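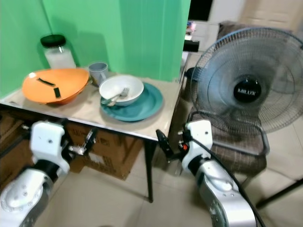 Back in the flat after 30 days away, and the small table is the first thing I've sorted out. I eat there, work there and dump the mail there, so by July it had stopped being a table in any useful sense.

The rule I've settled on is one person's dishes and nothing spare. A white bowl, a teal plate, a grey mug, a fork and a spoon. The orange bowl gets to stay out as well, mostly for salad and popcorn. The jar with the black lid lives at the back by the wall. Everything else went to my neighbour Eglė Grīnberga, who had just moved in down the hall with two pots and a kettle.

I stack the bowl on the plate with the cutlery inside it. It takes up less room and I can carry the lot to the sink in one trip.

The green wall stays. I priced out repainting at Semeniuk, the hardware place on Endell, and it came to 200 dollars with primer and rollers. I'd sooner spend that on groceries.

The other job was the heat. The building has no air conditioning and the afternoon sun comes straight in until supper. I now run fans from 4 o'clock, one close beside the white tabletop and a pedestal one farther back in the room. Papers need a weight on them, but it's bearable to sit there. 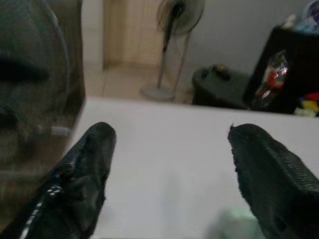
Still to do

Flatten the cardboard box and take it down to recycling. Wipe the fan grilles with a damp cloth. Find a second mug for when my sister visits, the same grey if the shop still has it.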